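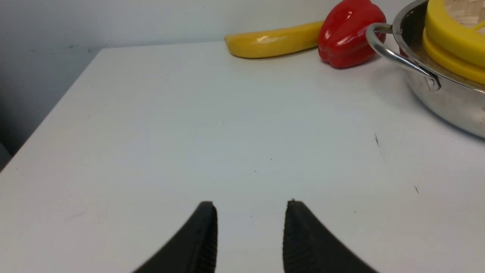
Figure 2. White tabletop against a light gray wall.

3.2 Surface color and reading speed

We tested whether the color of a work surface changes how fast people read printed text. The sample was 271 office workers in Hundeck, split between white and dark brown tables. Each person read 22 short passages — all taken from Gerlach's earlier set — at a normal pace. Reading times did not differ between the two groups. Readers over 60 were slower on both surfaces, and we return to them in Section 4.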